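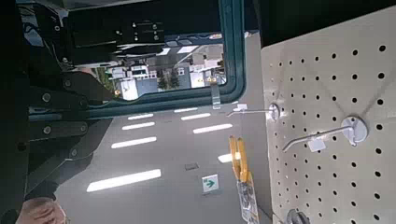 White and gray buildings and two dark green trees.

Our town library in Stundovmont cut its evening hours in February. The doors now close at 5, and the saving is small. I think it was a mistake.

People who work days can't get there anymore. The 31 who came to the evening language class have been told to try mornings. Most of them have jobs in the morning. The town says online lending makes up for it, but you can't hold a class in an app, and plenty of homes on Zaltis Road share one phone.

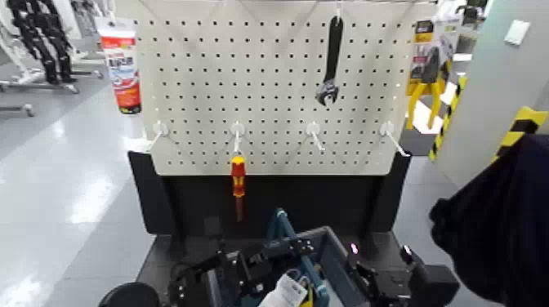 Maksym Pylypenko wrote to me that the evenings were half empty and the money should go to buses. I take the point about buses. A half empty reading room still had people in it, though, and they had picked that hour for a reason.

I would open 2 evenings a week and close on a slow morning instead. The Bostano branch did this and kept the same staff.

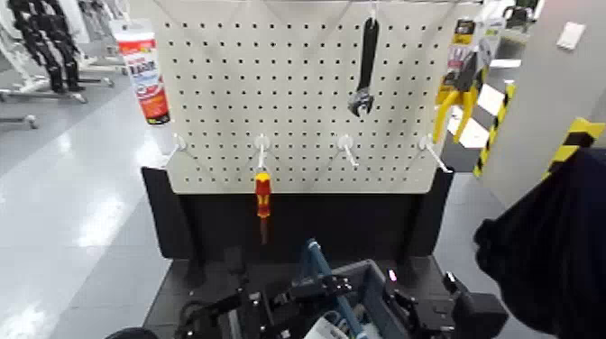 Would that cost more? The hours would be the same, so the pay would be too, and the lights come to 400 dollars a year.

The town can afford that. Put the evenings back before fall, when the class would normally start up again.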